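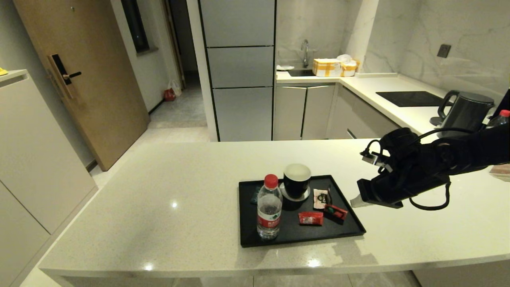
Sharing a Kitchen With a Robot Arm: House Rules, and What Became of Them

Project report, final version
Miroslava Tichý

1. Where the project came from

I should say first that I never meant to write about rules. When I signed up for this project I wanted to do something with grasping, and I had a whole proposal drafted about picking up soft packets (tea, sugar, instant soup, that sort of thing) without squashing them. My supervisor read it very kindly and then asked what I would do if somebody reached for the kettle while the arm was halfway through a pick. I had a sort of answer, but it wasn't a good one, and the conversation that followed turned into the report you are reading.

The big industrial standards on robot safety were written mostly with factories in mind, with fences and trained operators and a painted line on the floor. A kitchen has none of that. People wander in for a glass of water, they leave shopping on the counter, they lean on things. So the question I settled on was a modest one: what would a short, readable set of house rules look like for an arm working at a kitchen counter, and would people keep to them once the novelty wore off?

2. What I had to work with

The arm is the one our group calls Isen, and it runs on a control package called Trutuvance, which was written by students before me and has been patched by nearly everybody since. The tasks were all tray tasks. A serving tray goes on the island, it gets laid with a cup and saucer, a bottle of water and a few packets, and the arm is asked to place or remove one item at a time. I liked these tasks because they are so ordinary, and because a tray has a rim, which gives you a natural boundary to talk about when you are writing rules.

I also read two sets of written guidance before starting. One was the Rusnák notes, which are our own lab's handover notes and run to 30 pages, much of it about cables. The other was the Jurker checklist, a single sheet that used to be taped inside the equipment cupboard. The notes were thorough and hardly anyone had finished them. The checklist was short and everyone knew it by heart, but it had been written for a different arm on a different bench, and half of it made no sense in a kitchen.

3. The rules, first draft

My first draft had 30 rules. I was very proud of it! I had one for wet floors, one for long sleeves, one for which way the bottle label should face, and so on. In July I handed it to the other students who use the kitchen and asked them to work with it for a while, and I kept a notebook of every time somebody broke a rule, including me.

By the time I stopped I had 70 entries. A good many were for the same few things: stepping in to straighten a cup while the arm was still powered, starting a run without saying so out loud, and leaving things on the counter inside the arm's reach. Almost no one broke the rules about sleeves, and I suspect that is simply because it was warm and we were all in T-shirts (the wet floor rule never came up either, although I was rather hoping it would).

What struck me, reading the notebook back, was that people weren't being careless. They broke the rules that got between them and a perfectly reasonable thing they wanted to do. If the cup is a finger's width out of place, of course you reach in and nudge it. A rule that says "do not" and stops there is asking to be broken, so I started again with what to do in its place.

4. The rules, second draft

The second draft has 9 rules, and it fits on one side of a page. This is the wording we use now.

Rule 1. Say "starting" before a run and wait for everyone in the kitchen to answer.
Rule 2. One person holds the stop button for the whole run and does nothing else.
Rule 3. If anything on the tray needs moving, say "pause", wait for the arm to stop, then move it.
Rule 4. Keep the counter inside the arm's reach clear of anything that isn't part of the task.
Rule 5. No hot drinks on the tray. Cups are empty and bottles are capped.
Rule 6. The kettle and the cooktop stay off during a run.
Rule 7. Check the cables by hand, from the base to the gripper, before power goes on. Look for loops that could catch on a handle or a tray rim.
Rule 8. The approach to the tray is slow, and the gripper stops short of the rim before every pick.
Rule 9. If you come in partway through, stay by the door until somebody speaks to you.

Rule 7 is borrowed more or less whole from the Rusnák notes, and I'd like to thank whoever wrote that section. An arm with a sensor fitted at the gripper has wiring that has to go somewhere, and it needs enough slack for the wrist to turn. Too tight and it pulls at the connector, too loose and it drags across whatever you have just laid out so neatly. We now go over it with our hands as well as our eyes.

Rule 8 caused the most discussion. Some of us felt that stopping before each pick made the whole thing tiresome to watch, and they had a point, it does. I kept it in all the same. The stop gives the person on the button a moment to look at where the fingers are going, and it gives a newcomer a fair idea of what the arm is about to do next.

5. How it went

I ran the second draft with 4 people, each taking turns as runner and as button holder. I kept the same notebook, and the entries dropped to 9, most of them for Rule 1. We are a quiet group and it seems we feel silly announcing things to a kitchen. Rule 3, the nudging rule, was broken just once, by me, over a soup packet.

I would be cautious with these numbers. Four people who all know each other and who all know I am writing things down will behave better than a family on a busy morning. The two periods weren't the same length either, which I ought to have planned for.

6. What I would do differently

I would ask people to help write the rules from the beginning. The second draft was better partly because by then everybody had grumbled to me about the first one, and grumbling is very useful if you write it down. I'd also like to try the page on somebody who has never worked beside an arm, perhaps a grandparent or a flatmate, and see which words they trip over. "Reach" was one that caused trouble. I meant how far the arm could go, and one of my readers took it to mean how far she could.

I would also look harder at what belongs in software. Trutuvance could easily refuse to start until the button holder has pressed and released once, and then part of Rule 2 would take care of itself. Rule 4 is harder, as the program would need to tell a task item from somebody's groceries, and I ran out of time before I could try it.

The page of rules is in the front of the lab folder now, with the old Jurker checklist tucked behind it. Anyone who picks up the project next year is welcome to scribble on either, and my notebook is in the same folder if you can read my handwriting.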